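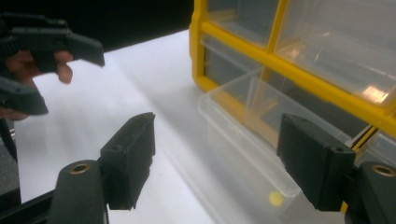

Search this site Go

We had 500 dollars for the semester and my first parts list came to 503, so yeah, I blew it right away! Two hand-held grippers took most of the money, and I'd set aside 51 for the yellow organizer with the clear drawers - cheap, and we need it for every task.
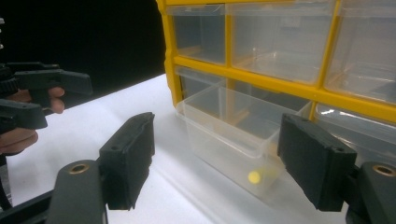 Petronella Steyn thinks we should drop the spare fingertip pads and save up for August. I'm keeping one set.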